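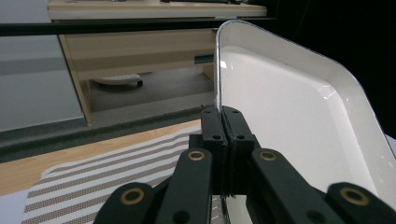
혼자 먹는 밥에도 상을 차려야 하는가. 저는 그렇다고 생각합니다. 이 의견을 말하면 한국 친구들은 웃습니다. 설거지가 많아진다고 합니다. 그 말은 맞습니다. 하지만 저는 설거지를 조금 더 하는 쪽을 선택하고 싶습니다.

저는 핀란드에서 왔고, 한국어로 글을 쓰는 것은 아직 느립니다. 틀린 표현이 있으면 너그럽게 읽어 주시기 바랍니다. 처음 한국에 왔을 때 저는 냄비를 책상 위에 놓고 그대로 먹었습니다. 뚜껑을 접시로 쓰는 방법도 배웠습니다. 편했습니다. 그런데 4월쯤 되었을 때, 제가 전날 저녁에 무엇을 먹었는지 기억하지 못한다는 것을 알았습니다.

매트 한 장의 힘

같은 건물에 사는 로하니 타리간 씨는 저와 반대였습니다. 라면을 먹을 때도 매트를 먼저 깔았습니다. 저는 그것이 손님을 위한 일이라고 생각했는데, 손님이 없는 날에도 똑같이 했습니다. 그릇을 놓을 자리가 정해지면 그 자리에 있던 영수증이나 충전기가 치워진다고 했습니다. 저도 따라서 시장에서 2,000원짜리 매트를 샀습니다. 값은 싸지만 제 식탁에서 제일 중요한 물건이 되었습니다.

지금 제가 좋아하는 차림은 단순합니다. 회색과 흰색 줄무늬 매트를 깔고, 네모난 받침 접시를 놓고, 그 위에 크림색 그릇을 올립니다. 받침 접시가 왜 필요하냐는 질문을 자주 받습니다. 국물이 넘칠 수 있다는 실용적인 대답도 있습니다. 그러나 저의 진짜 대답은, 그릇이 접시 위에 있으면 제가 밥을 먹다가 일어나서 돌아다니지 않는다는 것입니다. 이유는 설명하기 어렵습니다. 그냥 앉아 있게 됩니다.
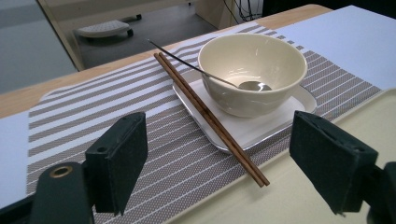
숟가락과 젓가락의 자리

한국 식탁에서 제가 가장 오래 고민한 것은 수저입니다. 오른쪽에 나란히 놓는 것이 예의라고 배웠습니다. 저는 이 규칙을 존중하고, 다른 사람의 집에서는 꼭 지킵니다. 그렇지만 제 집에서는 긴 금속 숟가락을 그릇 안에 기대어 두고, 나무 젓가락은 접시 모서리에 비스듬히 걸쳐 놓을 때가 많습니다. 제 눈에는 이것도 상차림입니다.

크레시미르 리스티치라는 동료는 여기에 찬성하지 않습니다. 그는 순서가 없는 상은 상이 아니라고 합니다. 우리는 이 문제로 점심시간에 20분이나 이야기한 적이 있습니다. 저는 그의 말에서 반만 받아들였습니다. 물건마다 돌아갈 곳은 있어야 합니다. 그러나 그 곳이 꼭 책에 나오는 곳일 필요는 없다고 생각합니다. 젓가락이 나무이고 숟가락이 금속인 것도 그는 싫어합니다. 저는 두 재료의 소리가 달라서 좋아합니다.

쟁반에 대하여

쟁반은 제가 늦게 배운 물건입니다. 핀란드의 부모님 집에서는 쟁반이 아픈 사람에게 밥을 가져다줄 때만 나왔습니다. 그래서 저는 쟁반을 보면 감기가 생각났습니다. 지금은 둥근 모서리와 낮은 테두리가 있는 큰 쟁반을 매트 앞에 두는 것을 좋아합니다. 차릴 때는 젓가락이 잠시 쉬는 곳이 되고, 치울 때는 모든 것이 그 위로 올라갑니다. 부엌까지 두 번 걷던 것을 한 번만 걷습니다. 설거지가 귀찮다는 분들께 저는 새 그릇보다 쟁반을 먼저 권합니다.

물론 큰 쟁반은 자리를 많이 차지합니다. 작은 식탁에서는 매트와 쟁반이 서로 겹치기도 합니다. 저는 그것이 보기 싫지 않습니다. 식탁이 좁으면 좁은 대로 차리면 됩니다.

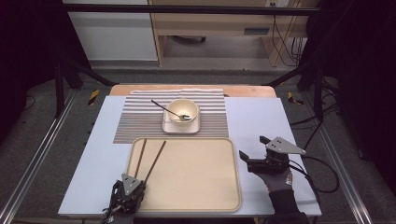

그래도 귀찮은 날

매일 이렇게 하지는 못합니다. 늦게 퇴근한 날에는 저도 서서 빵을 먹습니다. 그런 날까지 나쁘다고 말하고 싶지 않습니다. 다만 혼자 사는 사람은 대충 먹어도 된다는 말에는 계속 반대할 것입니다. 그 말을 여러 번 들으면 정말로 그렇게 살게 됩니다. 제가 그랬습니다.

지난달에 로하니 씨가 이사를 가면서 접시 2장을 주었습니다. 한 장은 지금 받침 접시로 쓰고 있고, 다른 한 장은 아직 쓸 곳을 정하지 못했습니다. 귤을 담아 볼까 합니다.

임피 레이노넨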